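## Household and bench chores: common questions

**Can the Codbridge arm unplug an adapter from a power strip?**
Sometimes. Gripping the adapter body is reliable. Pulling it straight is harder, as the strip tends to move with it.

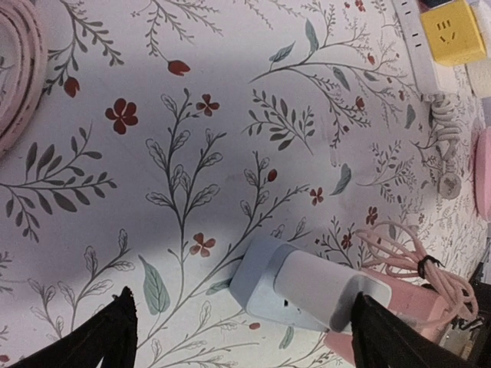 *Adapter at a pink power strip, patterned cloth, coiled cables nearby.*

**Why are cables difficult?**
They have no fixed shape. A coil held by a twist tie is manageable – a free one is not. Damir Halilović maintains the cable test set, 300 trials at present.

**Does a printed tablecloth matter?**
Yes. Patterns and shadows both degrade edge detection.

**Is it ready for home use?**
No. Shop-floor trials at Janevski began in October with 2 arms.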